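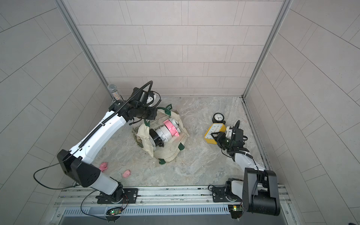 FOR IMMEDIATE RELEASE

Fivumar Starts Lending Alarm Clocks by the Bagful in Karkside

Old canvas totes and small bedside clocks go out together, starting this month

KARKSIDE, Feb 7, 2021 — I have wanted to write this one for ages! Fivumar, our little lending shop on the Cheng Street side of the old market, is adding alarm clocks to the shelves. You borrow them in a canvas tote bag, you keep them for as long as three weeks, and then you bring the whole bag back (or talk us into another three, which isn't hard).

We're calling it the Clock Bag. I know, it took us a whole winter to come up with that.

The idea came from people borrowing our other stuff. Folks would come in for a folding bed or a spare lamp before family arrived, and at the counter they'd ask if we had something for the nightstand, because they were trying to keep phones out of the bedroom. We didn't. I'd send them home with my own clock if I had it on me, and it came back with a new battery once, so thank you to whoever did that.

So last July we asked for clocks, and for the totes everybody has stuffed behind a door. You brought us plenty of both. The opening collection has 123 clocks, all of them checked over and ready to ring. Some have bells on top and some have a plain square case, and the colors run from serious black to a yellow I'd happily own myself. 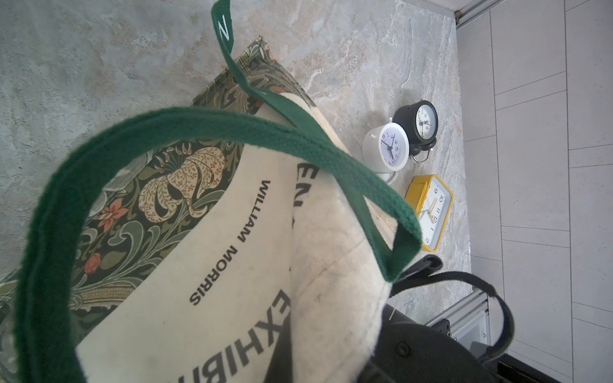 Elsie Pirihi
Founder and Head of Lending, Fivumar

I should say something about the bags, as I've been getting as many questions about those as about the clocks. They are secondhand and they look it. A good cotton tote that has been to an exhibition and then to the grocery store every week afterward is going to have creases and a few gray smudges, and we don't mind that one bit. If the handles hold, it's in. I'm partial to the museum ones, the William Morris kind especially, and if there's a flowery book or cushion cover to go with it I will find an excuse to put them on the same shelf.

Packing took us some practice. Clocks are lumpy! Bells, feet, handles and little stands all want to catch on each other, and an alarm switch gets bumped on very easily inside a soft bag. Our routine now is pretty simple. Lay the tote down flat and open it wide. Switch every alarm off. The heavy twin-bell clocks go in first with their faces toward the cloth, the light square ones go on top, and anything with a wire handle gets that handle folded down. Fold the slack part of the bag over the lot and carry it by both straps.

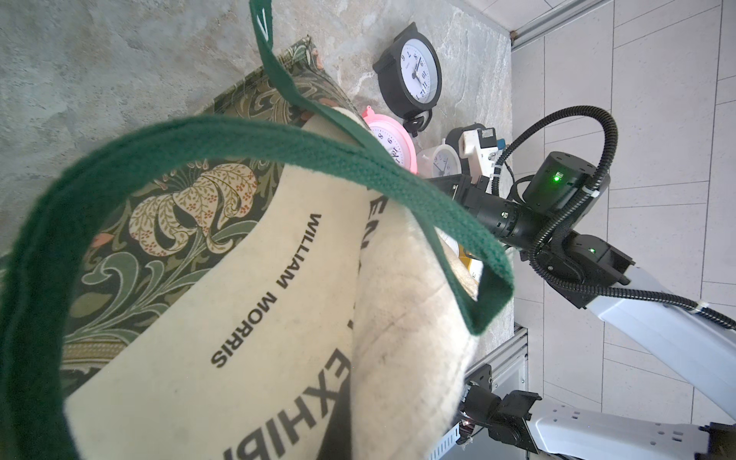

You don't have to take a mixed bag, either. Tell us who's staying at your house and we'll pack for them. Grandparents usually want big black numerals on a white dial. Teenagers want whatever is pink, or whatever is loudest, and I've learned to ask the parents which one. Light sleepers should ask for a quiet movement, and we'll let you sit and listen to a few at the counter before you choose.

Repairs are being handled by Fakano, the workshop two doors down, where they've been very patient with us. Bent hands, cracked covers and tired springs all go to them. If a clock stops while you've got it, please don't open it up on the kitchen table. Put it back in the tote and bring it in, no charge and no hard feelings.

Fivumar already has almost 3000 household items out on loan or on the shelf, and I'd love to see us hit 4000 by the end of the year. Clocks won't get us there alone, so if you've got a kettle or a card table you never touch, come and see me.

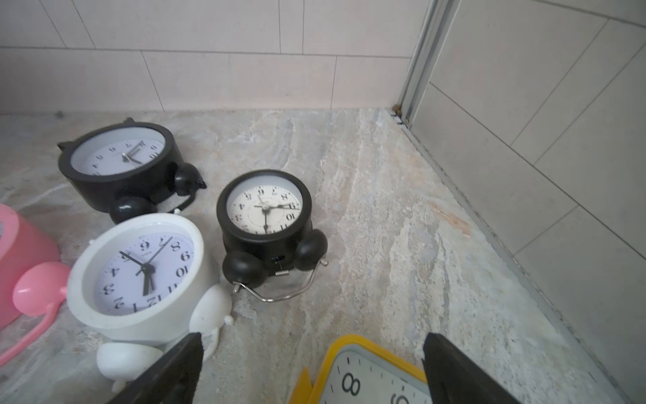 One early borrower told us she had set two clocks on opposite sides of the bedroom for her son, and that he was up and cross with her by the time the second one rang. She has asked to keep both until the end of the school term. We said yes.

How to borrow: Clock Bags can be picked up at the Fivumar counter in Karkside during normal lending hours. Membership is the same as before, and current members pay nothing extra. Batteries are included for the first loan.

How to donate: Bring working or nearly working alarm clocks, any color, any case. Bring totes too, washed if you can manage it. Please take the batteries out of anything that has been sitting in a drawer for years.

Press contact: Elsie Pirihi, Fivumar, Karkside. I'm happy to talk on the phone, or stop by and I'll set off a few of the loud ones for you.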